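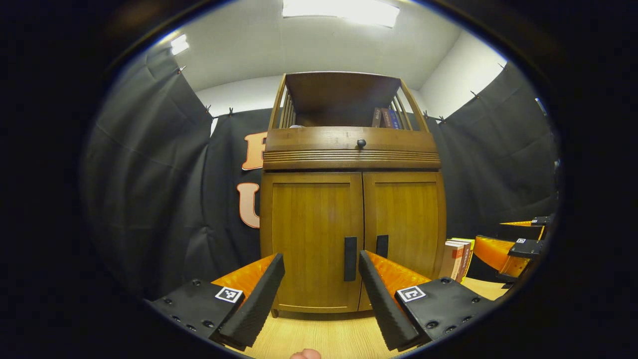
Rhys Wihongi
Hardware and Upkeep Editor

Looking after a gaming PC at home: dust, heat and cables

A games machine that ran quietly when new and now roars in every loading screen usually has a dust problem. Before buying a new cooler, work through the jobs below. They need a small crosshead screwdriver, a soft brush, a can of compressed air and a clear table.

Take readings first

Run the same game for 10 minutes at your normal settings and write down the highest processor and graphics card temperatures. Use a fixed spot in the game, such as a save point in a busy town. I use the harbour in Drimitero. Keep the figures for comparison after cleaning.

Opening and cleaning

Shut down, switch off at the wall, unplug the power lead and hold the power button in for five seconds. Touch bare metal on the case before reaching inside.

Dust filters come out first. Mesh filters can be rinsed under a cold tap and must be fully dry before they go back. Foam filters tear when wet, so tap them out and brush them.

Hold each fan still with a finger while using the air. A fan spun by the can may run well past its rated speed and wear the bearing. Keep the can upright and use short bursts. Tilted, it can spray liquid propellant.

Do not put a household vacuum nozzle near the board. Do not open the power supply. Blow through its grille from outside and leave it at that.

Fan direction

The open face of a case fan normally draws air in and the face with the support struts pushes it out. Front fans should draw in, rear and top fans should push out. My own case, a Hornow mid-tower, came with the rear fan fitted backwards. Turning it round needed four screws.

Where the machine stands

Leave a hand's width behind the exhaust. A closed cupboard is unsuitable for a console or a PC, even with a cable hole in the back. Thick carpet blocks any intake on the underside, and a plain board under the feet solves it.

Drives

Large games leave old files behind. Check the install folder after removing anything with its own launcher. Ita Kinsella wrote in to say that she found 426 GB of leftover recordings on a drive she was about to replace. Keep a fifth of the drive free if you can.

Controllers and headsets

Wipe sticks and buttons with a cloth barely damp with isopropyl alcohol, never spray into the shell. A cocktail stick clears the seams. Ear pads on the Stallex headset unclip for washing by hand in lukewarm water. Check the manual for other makes, as some pads are glued.

Cables

Label both ends of every lead before moving a setup. Masking tape and a biro will do. Hook-and-loop ties are better than plastic ones, which have to be cut each time something changes.

Next check due: June, before the warm weather. Filters monthly if there is a pet in the house, every three months otherwise.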